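# Desktop wallpaper looks blurry and banded after setting it, source file is sharp

Posted November 2022 in Desktop > Backgrounds

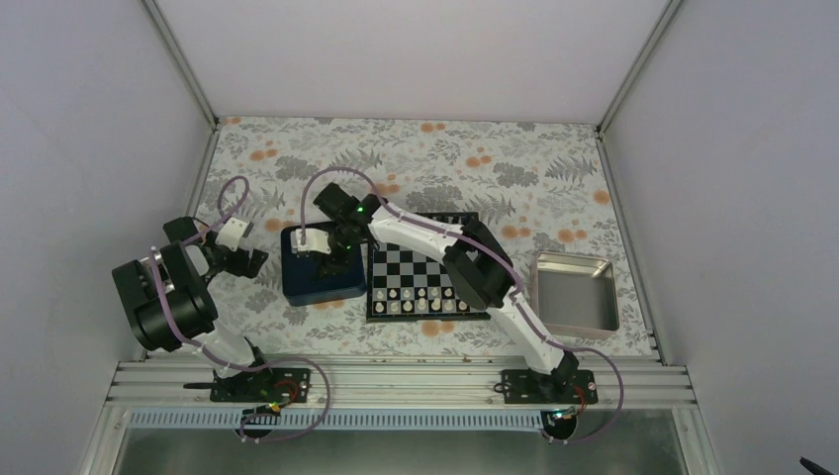 ## Wallpaper loses detail on second monitor

**jarstead_user8**

I have two monitors on a Vedari desktop. The left one is set to 100% scaling, the right one to 150%. I use a botanical pattern as a background, thin gray lines on an off-white base, saved as a JPEG at quality 80. In an image viewer the file is sharp on both screens. When I set it as wallpaper:

- left monitor: fine
- right monitor: lines are soft, and the off-white area shows visible steps

I have tried Fill, Fit and Stretch. Same result with each. The wallpaper folder has a cached copy that is much smaller in bytes than my original. Is the system recompressing it, and can I stop it?

**kudo-tiles**

Two separate problems.

1. *Softness.* Fill, Fit and Stretch all resample unless the image matches the native resolution of the panel. Scaling does not change the native resolution, so ignore the 150% and look up the physical pixel size of the right monitor. Export one copy at that size and assign it to that monitor only. Set the mode to Center. With matching dimensions, no resampling takes place.

2. *Steps.* The cached copy is a JPEG, made from your JPEG, so the image gets compressed twice. Pale gradients show it first. Export as PNG. In Vedari, PNG files under the cache limit are passed through unchanged. Over the limit, they are converted.

The limit is in Settings > Display > Background > Advanced, listed as "Cache size per image." Raise it, delete the old cached copy, then sign out and back in. Changing the setting alone does not rebuild the cache.

If the pattern repeats, skip the large export. Cut one 384 x 384 tile, save it as PNG and use Tile mode. Check that the edges line up before you save, or you will see a seam on every repeat.

**pixel_drawer**

just use a darker background, you don't notice it as much. Biltik has a lot of free ones

**jarstead_user8**

PNG at native size with Center fixed the right monitor. The cache limit was 8 MB and my export was over it, so the steps stayed until I raised it. I had to delete the cached copy by hand. Have not tried the tile.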